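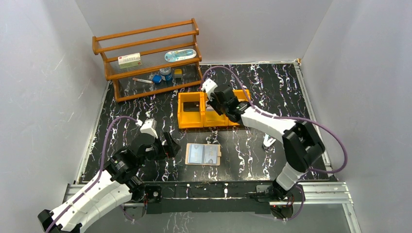

Teaching Two Arms to Tidy Small Goods by Remote Control
Project report, group Liem
Sofia Nikolaidis, Azlan Majimbun, Natnael Gebreyes
Supervisor: Arben Lazarević

1. Aim

Our project wanted to know how many human demonstrations are needed before two robot arms can move small goods between a rack and a storage bin without help. We also wanted to compare three operators, as we had different levels of practice at the start.

2. Set-up

The two arms are mounted at the front corners of the table and both can reach the yellow bin unit, which has three compartments. The rack stands at the back on the left side. It has three tiers, and the shelves are clear, so an item on the bottom tier can be seen through the shelf over it. This was pleasant for the operator but it caused trouble later for the model.

The operator moves two small leader arms by hand, and the arms on the table follow. We named our recording program Tisstead. It saves the joint positions and the camera pictures together.

3. Collecting the demonstrations

We recorded 941 demonstrations from September to November. After checking, we kept 728. Most of the removed ones had a dropped item, or a long pause where the operator was thinking. Each operator made 20 practice runs first, and these are not in the total.

Sofia was the fastest from the beginning. Natnael was slower, but his movements were smoother and Arben advised us to copy his style. The hardest part for all of us was the bottom tier, where the gripper must go in low and the rail is in front of the items.

4. Results

With all the kept data, the model placed the item in the correct compartment in 91 of 100 trials. Jars were easy. Flat items were the worst, as the fingers often closed above them.

5. Problems

The cable of the right arm was too short in the first weeks, and we had to change it for a longer one. We also changed the lighting once and did not write down the day, so we cannot say if it had an effect.

6. Thanks

We thank Herman Pasaribu for the leader arms and for his patience with our questions.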